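Unit 4: Costing a gift-packing cell

The purchase price of a gripper is the smallest part of the budget. For the Jundness exercise, take Eltine's quote of 3,242 for a pair of hand-held grippers and add finger pads at 70 a set. Pads are consumables. Enter them under running costs, with 13 sets for the first year.

Specify the pads from the smallest item to be packed. A slim tube and a wider cylinder going into the same box call for different openings, and the quote must cover both.
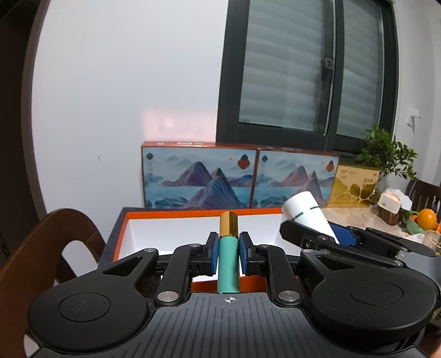
Chaudhry objects that pad wear should not be fixed at the planning stage, and would hold 344 back as a contingency until the first month's use is known. Either method is accepted if it is stated.

Hasteck quotes without delivery. Add it before comparing the two suppliers.

For Monday: complete the cost sheet, with one line for spare fingers.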